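HENORA RETURNS FOR A SECOND SEASON WITH ITZIAR ARANDA BACK IN THE LEAD

New episodes of the family drama begin in January on Netosel

02/11/2016

Netosel is delighted to announce that Henora, the drama about a shipping family coming apart in a town that can't stop watching them, will be back for a second season in January. Itziar Aranda returns as Marta Palacios, the middle daughter who ended last season holding the keys to the harbor office and not much else. The new season runs seven episodes, one more than the first, and the whole cast we left standing on that rainy pier is back with her.

If you missed the first season, the short version goes like this. Henora is a port town where nearly everyone has worked for the Palacios family at some point, or married someone who did. When old Anselmo Palacios announced he was giving up the company, and then wouldn't, his children started picking sides. By the end of the sixth episode one had left the country, one had sold his shares to the wrong people, and Marta had signed a paper she hadn't read all the way through.

The second season picks up the morning after. There is no jump in time and no recap through dialogue, so we do suggest watching the last episode again before January (it holds up, and there is a phone call in the kitchen that will mean a good deal more the second time).

"I read the first script on a train and missed my stop," says Aranda. "I had been afraid they would make Marta wise. People come back for a second season and suddenly the character has learned everything. Marta has learned maybe one thing, and she applies it to the wrong person. I was so happy when I saw that."

Aranda came to the show after years on the stage, and she still talks about the part the way theater actors do, in terms of what Marta wants when she walks into a room. This time the rooms are bigger. Much of the new story takes place in Nerkum, the rival port up the coast that was only a name in season one, where Marta goes to ask for a loan and ends up staying through the winter.

Building Nerkum was the largest job the production has taken on. The writers wanted a place that would feel richer than Henora and a little colder, a town with new cranes and nobody's grandfather painted on the wall of the bar. The design team took over a disused cannery and built the offices, a hotel lobby and a long covered market inside it, with 700 feet of waterfront outside dressed to match. Viewers will see the market in the very first scene, in one unbroken walk that took two nights to shoot and that the crew still talks about.

"It smelled of fish for the first week and then we all stopped noticing," says Aranda. "My mother visited the set and noticed."

Much of the talk after the first season was about the dinners. Every episode of Henora has one, and the whole family sits through it, and something gets said over the fish that can't be taken back. We're glad to report that the dinners stay. The fourth episode is one dinner from start to finish, played nearly in real time, with eleven family members and one guest who was not invited by anyone who will admit to it. The cast rehearsed it like a play before the cameras came in. Aranda calls it the hardest work she has done on television and also the most fun, and says that by the end of the shoot she could no longer look at a bread roll.

Fans have asked in great numbers about Anselmo. Netosel received 1472 letters and messages after the finale, and most of them wanted to know whether the old man was really in that car. The first episode gives an answer before the opening titles. We would ask those who see it early to keep it to themselves, please, for the sake of everybody else's evening!

The music returns as well, and the show's slow accordion theme has been recorded again with a full string section for the Nerkum episodes. In the Henora scenes you will still hear the old version, a bit out of tune, just as it was. It's a small touch and easy to miss, but by the later episodes you can tell which town you're in with your eyes closed.

Aranda also takes on a new role behind the scenes this year. She sat in on the writing of the last two episodes and suggested the scene between Marta and her sister on the ferry, which had been planned as a fight. "I said, what if they're just tired?" she recalls. "Sisters don't always have the energy for it. So they share a sandwich and talk about a dog they had. And then she gets off the boat, and you understand that was the goodbye." The writers kept it almost word for word as she and her co-star improvised it in rehearsal.

Asked whether Marta Palacios is a good person, Aranda laughs. "She thinks so. She's polite to waiters. I like her very much and I wouldn't lend her money."

The first season of Henora will be shown again on Netosel in the weeks leading up to the new one, so there is plenty of time to catch up or to bring along a friend who has been putting it off. Extended versions of the first and last episodes will be part of the rerun, with several scenes that have never been shown, among them the full version of the wedding toast and a longer look at the night Marta finds the second set of account books. Both extended episodes were put together by the show's original editors.

A behind-the-scenes special will follow the season finale. It covers the building of Nerkum, the rehearsals for the long dinner, and a lively conversation with Aranda and the actors who play her brothers, who turn out to be much nicer to each other when no one is inheriting anything.

Members of the press can request early access to the first two episodes through the Netosel press office. Stills, cast biographies and a full episode guide for season one are available now, and the guide for the new season will be sent out once the first episode has been shown. Interviews with Itziar Aranda can be arranged for the second half of the month before broadcast. Requests should give the name of the publication, the preferred language and whether the piece will run in print, online or on air.

About Henora

Henora is a family drama in the Netosel original series line. It follows the Palacios family, owners of a shipping company in the port town that gives the show its name, as three grown children and their father fight over who will run it. The first season ran six episodes. The second begins in January.

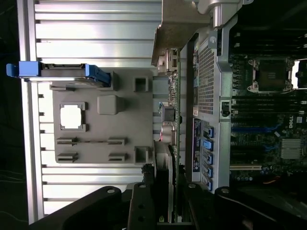
Episodes will be available with subtitles and audio description from the first night, and each one can be watched again on Netosel as soon as it has been broadcast.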